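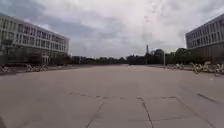
# Closine CR8 bicycle parking rail

The CR8 is a floor-mounted parking rail for eight bicycles, made for campuses, hospitals, council buildings and other sites where a lot of people arrive by bike at the same time. It bolts to concrete or to pavers laid over a concrete base. Rails can be joined end to end along a building edge or garden bed.

Each wheel slot has a tall hoop beside it, so the frame can be locked as well as the front wheel. The slots alternate between high and low to keep handlebars from catching on each other. Kids' bikes fit in the low slots. Tyres wider than 65 mm don't fit - for fat bikes and cargo bikes, order the separate Closine ground loop.

## Specifications

| | |
|---|---|
| Capacity | 8 bicycles, single-sided |
| Length | 3200 mm |
| Hoop height | 1000 mm |
| Weight | 587 N (60 kg) |
| Material | Steel, hot-dip galvanised |
| Finish | Bare galvanised, or powder coat in grey, charcoal or dark green |
| Fixings | Stainless anchors and shear nuts, supplied |
| Maximum tyre width | 65 mm |

## Spacing

Allow 1900 mm from the wall or kerb to the back wheel, plus an aisle behind. The aisle should be at least 1500 mm, or wider where the rail sits beside a main walking route. Keep the end slots clear of doors, hydrants and tactile paving.

Where the rail backs onto planting, set it 300 mm off the garden edge. Shrubs grow through the hoops quickly in spring and are a nuisance to trim with bikes in place.

## Installation

Two people can fit a rail in nearly two hours with a hammer drill. Rails come fully welded, so you will need a trolley or a ute with a tail lift to get them to the spot. On sloping ground, use the packing plates (part CR-19) and keep the rail level along its length.

Pavers on sand won't hold the anchors. Lift them and pour footings first, or ask us for the in-ground version.

## Ordering

Bare galvanised rails are kept in stock. Powder coat takes three weeks. Orders for coated rails placed after 19/12/2025 will go out once the workshop reopens in January.

For site layouts, send a dimensioned plan to Remzi Duman. For spare hoops and shear nuts, contact Vittoria Dal Bello in parts and quote the number stamped on the end plate.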